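Search this manual Enter keyword or part number Go

3. Setting Up the Sorting Board

This section covers placement of the maple board and the loose shape blocks supplied with the Buver tabletop set. Complete Section 2 (leveling the table) before you begin.

3.1 Placing the board

1. Clear the perforated table top. Wipe off dust and wood chips with a dry cloth.

2. Lay the board flat with the better face up. Grain pattern, streaks and small knots vary from board to board and are not defects.

3. Center the board so that the table surface shows along all four edges. Do not let the board overhang the table.

4. Press down on each corner in turn. If the board rocks, remove it and check underneath for debris. A board that still rocks on a clean table is warped - contact Eberhard parts service and quote part 202.

CAUTION: Do not drive screws or pegs through the board into the table. The board is held by its own weight during normal use.

3.2 Laying out the blocks

5. Take the blocks out of the tray and check each one for chipped edges. Set damaged blocks aside.

6. Stand each block on a flat end. Stars and hexagons go with the star or hexagon face up. Cylinders stand upright.

7. Place the blocks in loose groups. Blocks in a group may touch, but do not stack them at this stage.

8. Leave open wood between the groups so that a block can be picked up without disturbing the next group. 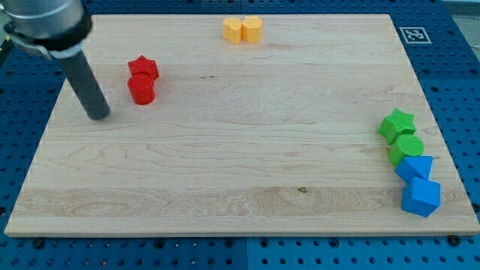
Fig. 3-1. Maple board on perforated table, blocks set out in groups.

Exact spacing is not critical. The red star and cylinder may stand one in front of the other, and the yellow hexagon may sit against its neighbor. If a tall block hides a shorter one from your seat, move the tall block to the side.

NOTE: Blocks from the older Bumeck set are slightly larger. They can be used on the same board but do not fit the Sutadero storage tray.

3.3 Care of the board

9. Wipe the board with a barely damp cloth, then dry it at once along the grain. Do not soak it.

10. Light scratches can be sanded out by hand. Start with 1000 grit and finish with 3000 grit, working with the grain.

11. Apply a thin coat of board oil after sanding. Leave the board on edge overnight before putting blocks back on it.

CAUTION: Do not use solvent cleaners on the blocks. Solvent can dull the color and soften the surface.

For storage of the tray and spare blocks, see Section 4.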